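Workshop notebook – Koltthorpe
January 2025

Soap, mostly. Picking up where the last entry stopped, which was halfway down a page with a lye stain on it.

Aven bars, second go

Same oils as before but less coconut, more olive. Total oils 615 g. Lye 80 g, weighed on the small scale, not the kitchen one, which drifts. Water from the jug that had been standing overnight. Tipped lye into water by the back door, window open, goggles on. Left it to cool next to the oils so both came down together. Got impatient and combined them while the oils were still a touch warm.

Trace came quickly. Too quickly. Had planned a slow swirl and got something like cold custard. Split the batch anyway, coloured half with madder (brick red side of pink), left the other half plain. Spooned instead of poured. Banged the mould on the bench for air pockets and there will still be air pockets.

Fragrance: lavender and a bit of cedar. Cedar is from the new bottle and stronger than the old one. Smelt it on my sleeves all through supper. Use less.

Wrapped in the grey blanket, lid on. Unwrapped next morning, soft at the corners, fine in the middle. Should of left it another night. Cut it the evening after with the wire cutter and it dragged a bit on the first two slices, then clean. Soda ash on top, thin, will plane off.

Rack position: top shelf, left side, on the brown paper. Turn when remembered. Not to be used or given away until the paper label says so. The last lot went out early and was mush in the dish within the week.

Oltomow salt bars

These behave completely differently and I forget every time. Have to be cut while still warm or they crumble. Salt 163 g, fine sea salt, the coarse stuff scratches. Went in at light trace, stirred like mad, into the single moulds so no cutting at all. Much the better way. Stop using the loaf mould for these.

Out of the moulds the same day. Hard as a plate. One chipped at the edge when I dropped it in the sink, otherwise good. Lather is low and creamy, more like a lotion. Some people will love it and some will ask where the bubbles are. Put a line on the wrapper.

Colours

Green is still the problem. French clay goes grey. Spirulina looks marvellous for a fortnight and then turns the colour of old hay. Nettle powder is speckly, not bad, bit like a garden path. Tried a stronger nettle infusion in the lye water and it went brown straight off, smelt awful, smell gone by next day, brown stayed.

What I'm after is a proper dark green beside a proper red, for the Villca set. Long red, shorter dark green:
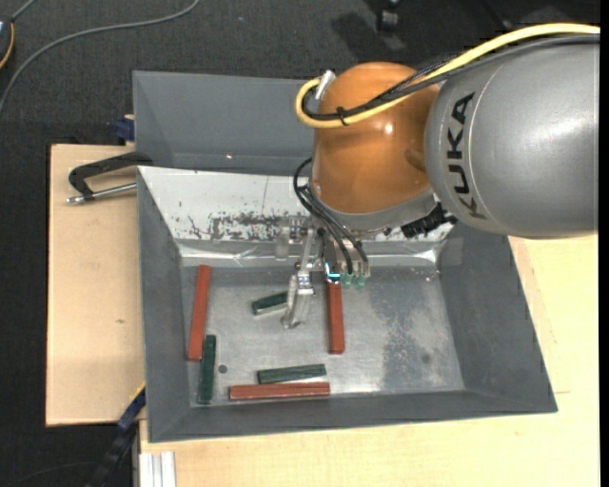 Villca set, to sort out

– Green from oxide, not plants. Give in on this one. Quarter teaspoon in oil first, mash the lumps out with the back of a spoon, or it leaves spots.
– Red: madder is too soft for it. Try red clay with a pinch of the oxide, test in a yoghurt pot before commiting a whole batch.
– Different lengths per colour is nice but means two cutter settings. Mark them on the cutter bed in pencil.
– Unscented or very light. The colours are loud enough.
– Needs to be made early enough to be cured for the May market. Count back on the wall calendar, not in my head.

Jobs and odds and ends

Stick blender has a hairline crack near the collar. Still runs. Don't put it in the sink up to the switch, wipe only. Get another before it goes mid batch.

Mould liners: freezer paper shiny side up is still best. Baking parchment wrinkles and every wrinkle shows on the bar. The silicone liner sweats and leaves dimples, bin it or use it for the melt offcuts.

Offcuts tub is full. Grate and rebatch with a splash of milk in the slow cooker, low, lid on, don't wander off. The previous rebatch caught on the bottom and came out with toffee coloured bits. Sold as oatmeal, no it wasn't, kept it for the workshop sink.

Lye: 2 tubs left, one open. Opened one has a crust round the rim, so use that first and keep the lid tight. Vinegar bottle back on the low shelf please, whoever had it. Olive oil nearly out.

Labels for the Aven bars still have the old ingredients order on them. Olive now goes before coconut. Reprint before wrapping.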